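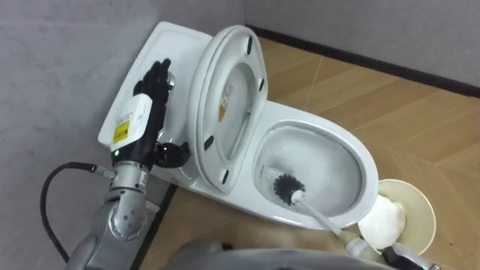

Which calendar do we use when a pastoral letter carries only the old date?

We keep the old date exactly as printed, and the converted date goes in a second field next to it, marked as ours.

6th February

I write this down at the top so that Uthai and me do not discuss it a third time. The decision is from this morning, and it is valid for all letters in the Tunstall boxes, also for the ones already entered.

State of the work: 3,314 pages are scanned and named. The first 500 went through Cliser overnight. The printed letters are read quite well. The mimeographed ones are bad, especially where the stencil was tired and the letter "e" became a black spot. I compared one letter about the Nativity fast line by line and corrected it by hand. It took me until lunch.

Problem with duplicates. Cliser groups two letters as one when the title and the year are the same. For the parish in Hekeo this is wrong. They received an Easter letter from the bishop and, in the same spring, a second Easter letter meant only for the clergy. Same title, same year, very different content. The clergy letter speaks of confession hours and of how to answer people who ask for the sacraments without having prepared. It must not disappear under the other one. I switched the grouping off and will mark real duplicates myself.

Abdelilah asked if we should mark the readings that were ordered to be read aloud in church. I think we should. Many letters have this instruction at the end ("to be read after the Gospel", or "instead of the homily"), and a person who studies preaching will look for it. New field: read aloud, with the exact words of the instruction. If the letter does not say it, the field stays empty. We do not guess.

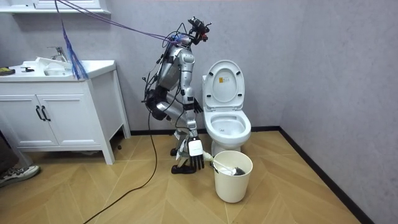 Robot bent forward between the vanity cabinet and the toilet.

Afternoon. Box 5 contains not letters but the parish announcements, folded inside the letters. Somebody kept them together for a reason, maybe the priest himself. I scan them in the order in which they lie and give them the number of the letter plus a small "a". Uthai would prefer a separate series. We did not agree completely – he will try his way on the announcements for Lent and then we compare.

The Kelledico scanner shows again the gray stripe on the left margin. I cleaned the glass two times and the stripe moved a little but stayed. On 60 pages it touches the text. The list is in the shared folder, and these pages must be done again before the box goes back to the shelf.

Spelling of saints' names: we follow the letter in the transcription and the common English form in the index. So Nicholas in the index, even when the letter writes Nikolai on one page and Mykola on the next. Abdelilah has started the table of forms. Please add to it and do not make a second table.

To do:
– convert the old dates for the Hekeo letters
– scan again the striped pages
– ask the diocese if the clergy letters can be shown online or only in the reading room (they want an answer ready before June)
– find the missing last page of the letter on mixed marriages. It ends in the middle of a paragraph and there is no signature.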